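Recording Bowl-Nesting Demonstrations with a Hand-Held Gripper

Part 4 of the Ernuden operator notes. Revised October 30, 2022.

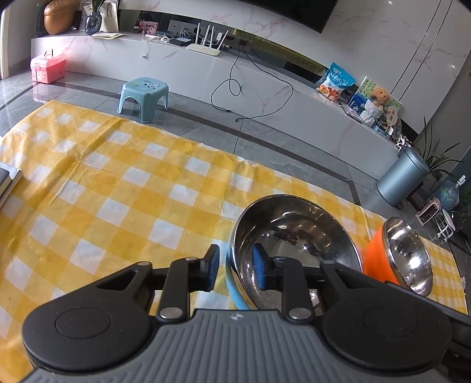
Rim grasp on a steel bowl, one finger pad inside the wall and one outside.

This page covers how to record the bowl-nesting task by hand, from checking the gripper to trimming the finished episodes. It assumes you have already paired the gripper with the Hurnuvgate recorder and completed the calibration in Part 2. Operators driving an arm by remote control should use Part 6 for setup, then return to the section on grasping.

What you need

One hand-held gripper with clean finger pads
Two metal bowls that nest, in different colours if possible
A cloth or mat that covers the work area
A charged recorder with room for the full set

Polished steel is difficult for the tracker. The inside of a bowl reflects the gripper, and the reflection moves whenever the gripper does. Place the bowls on a patterned cloth so that there are fixed features close to the work. Checks are suitable. Plain white is not. Creases can stay, but pull the cloth flat enough that a bowl does not rock.

Before the first episode

1. Wipe both finger pads with a dry cloth. Grease on the pads causes most dropped bowls.
2. Open and close the gripper fully, twice, and confirm that the width reading returns to zero.
3. Set the bowls a hand's width apart. One may be tilted, provided it stays put without support.
4. Start the recorder and hold still until the status light stops flashing.

Making the grasp

Approach from above with the fingers open. Lower the gripper until one pad is inside the bowl and the other is outside, with the wall between them. Stop before the inner pad touches the bottom. Close slowly until both pads meet the wall, then pause for one breath. The pause gives the training software a clear boundary between reaching and lifting.

Keep your free hand out of view for the whole episode. If a bowl slides during the approach, follow it with the gripper. Small corrections of this kind are useful and should be kept.

Lift straight up, move across, and lower the bowl into the other one. Open the fingers only when the weight is fully supported. Withdraw upward, then stop recording.

How many to record

A set is 75 episodes. Change the starting positions after every 8, and swap which bowl is lifted halfway through. The Winbridge collection reached 2,943 episodes on this schedule, and the sets with varied starts needed the least rework.

Episodes to discard

Delete an episode if the bowl was dropped from above the rim of the other, if tracking was lost during the lift, or if you steadied anything by hand. A missed first grasp followed by a good second one is acceptable. Tag it "retry".

Trimming

Open the set in Garcia and cut each episode to begin at the first downward movement and end when the fingers are clear of the bowls. Leave the pause at the grasp intact. Save under the set number and upload before starting the next set.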